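**Prukex Handgreifer, Zweierset: lohnt sich das?**

**faltwerk_70**
2023-01-11

Wir haben seit Juni das Zweierset von Prukex, bestellt über Goicoechea. 535 Euro pro Stück, Kabel und Halteplatten dabei, Klemmen für den Tisch extra. Eingesetzt wird es nur für Textil, also Shirts greifen, ausbreiten, falten, beidhändig. Die Aufzeichnung läuft über die Software von Rurell.

Gewicht ist in Ordnung, nach einer Stunde merkt man es im Handgelenk. Die Kabel sind mir zu steif. Wer am Tisch arbeitet, sollte sie seitlich wegführen. 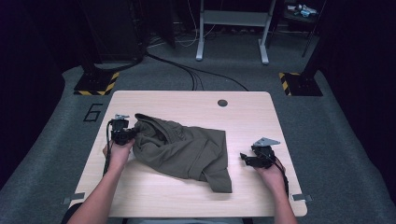 **Titilayo Iyamu**

Der Preis ist das kleinere Problem. Bei Goicoechea habe ich elf Wochen auf die zweite Einheit gewartet und auf zwei Mails keine Antwort bekommen. Mit nur einer Hand kann man beim Falten nichts anfangen. Ich würde direkt bei Prukex anfragen, auch wenn der Versand teurer ist.

**faltwerk_70**

Bei uns kamen beide zusammen, nach drei Wochen. Kann Glück gewesen sein.

Was mich stört, ist der Belag auf den Fingerspitzen. Innen sitzt eine dünne dunkle Schicht, und die löst sich an den Kanten. Bei glattem Stoff egal, bei Strick bleibt man mit den Fransen hängen. Gewindeeinsätze und Finger selbst sind einwandfrei.
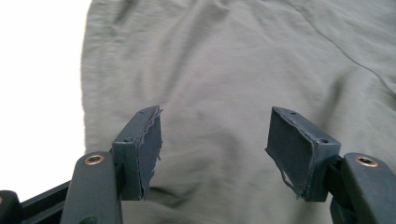 *Fingerspitzen, Belag rechts mit losem Lappen*

**kettfaden**

So etwas dürfte bei dem Preis nicht passieren. Wie viele Durchgänge waren das?

**faltwerk_70**

800 mit diesem Satz, laut Protokoll.

**Rakiya Nwachukwu**

Dann ist das Verschleiß und kein Mangel. Prukex gibt für den Belag 300 Durchgänge an, steht im Beiblatt auf der letzten Seite. Wir wechseln nach Plan und haben keine Fransen.

**kettfaden**

300 ist trotzdem wenig. Bei den Greifern von Cetdale hält der Belag bei mir deutlich länger, und die kosten weniger.

**Rakiya Nwachukwu**

Die von Cetdale öffnen aber nicht so weit. Für kleine Teile reicht das, für einen Pullover nicht. Hatte beide hier, Cetdale ging zurück.

**faltwerk_70**

Das Beiblatt hatte ich nicht gelesen, mein Fehler. Die Öffnung ist auch für mich der Grund, dabei zu bleiben. Man kommt mit offenen Backen über den Stoff und hat zwischen den Fingern noch genug Platz, um eine Falte zu sehen, bevor man zugreift.

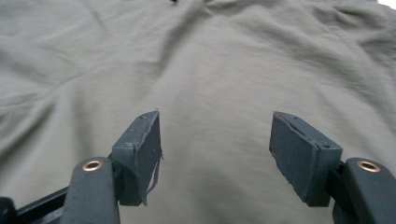
## Belag wechseln

**Titilayo Iyamu**

Weil schon zwei per PN gefragt haben, so mache ich es:

1. Fingerspitze abschrauben, alten Belag komplett abziehen.
2. Kleberreste mit Isopropanol entfernen.
3. Neuen Streifen 2 mm länger schneiden und um die Kante legen.
4. Über Nacht liegen lassen.

Das Originalmaterial kostet 70 Euro für zehn Paar. Gummiband aus dem Baumarkt habe ich probiert, rutscht.

**kettfaden**

70 Euro für Klebestreifen. Ich bleibe bei Cetdale.

**faltwerk_70**

Danke, Satz ist bestellt. Weiß jemand, ob man in der Software von Rurell nach dem Wechsel neu kalibrieren muss?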